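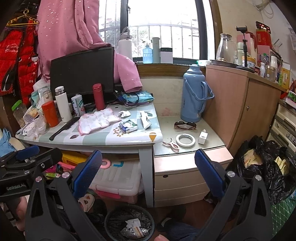

slowfolder

Ticket: Nelovine backup stops at file 1244, error "destination not available"
Opened: 4 August 2019
Product: Nelovine desktop, with Varkix storage box
Status: Open, waiting for customer

Hello,

I write to you because the backup of my photo folder does not finish any more. I use Nelovine to copy the folder from the computer in my study to a Varkix storage box, which stands in the hallway next to the router. The router is a Gebru, the one that the internet company in Mukemo gives to all its customers. The computer is connected by wireless, as the desk is under the window and the cable would need to go through two doors.

The folder has a little more than 3000 files. The backup starts normally, the green bar is moving, and then it stops at file 1244. After a wait the program shows "destination not available" and the bar becomes gray. I can press Retry, but it begins from the first file again and stops at the same number.

From May until last week it worked every night without any problem. I did not change the password of the box.

What I tried before opening this ticket:

I restarted the computer, the router and the box, in this order, then in the opposite order. Same result.

I opened the box from the file manager while the backup was showing the error. I could see all the folders and I could copy one document by hand. So the box is available, even if Nelovine says that it is not.

I looked at file 1244 in the list. It is a normal photo of 3 MB and it opens well. I moved it out of the folder and started again. The backup stopped again at 1244, which is now a different file. For this reason I think the file itself is not guilty.

I checked the free space on the box. It is more than half empty.

I attach the log. Please tell me if you need it in another format.

Reply from support

Thank you for the clear report. In the log we see that the connection is closed after a long pause, and that the program does not try to open it again. Could you please check two settings? In Nelovine, open Preferences, then Network, and tell us the number in "Wait before giving up." On the Varkix page, open Power and tell us if "Disk sleep" is on. Please also run the backup once with the computer connected by cable, if this is possible for you.

Update from slowfolder

Thank you for the fast answer.

"Wait before giving up" is 60 seconds. I never changed it. "Disk sleep" is on. I am quite sure that it was off when I bought the box, but I have no screenshot to prove it. The page of the box says that its software was updated last week, and I did not know about this update. I think it is automatic.

I carried the computer to the hallway and connected it by cable. The backup stopped again, at 1244. So the wireless is not the reason, and I am a little relieved, as I was already looking at prices for a longer cable.

Then I put the computer back on the desk and switched "Disk sleep" off. The backup passed 1244 and continued to the end. I did it a second time with an empty destination folder and it finished also.

One thing I still do not understand. Why does the disk sleep in the middle of a copy? When I watched the program, I noticed that it stays on "comparing" for a long time before this file. Maybe it is reading only on my side in this moment and the box believes that it has no work — but this is only my guess.

I have two questions before you close the ticket:

1. Can I leave "Disk sleep" off all the time? The box is near the bedroom and I would prefer that it is quiet at night.

2. If I put a higher number than 60 in the wait setting, will the program have enough time to wake the disk?

Reply from support

Leaving it off will not harm the box. For your second question, please set the wait to its highest value, switch "Disk sleep" on again and send us a new log after the next night backup. We have passed the question about "comparing" to the developers.

Update from slowfolder

I changed both settings this evening. The next backup starts at night and I will send the log in the morning, before work. Please keep the ticket open until then.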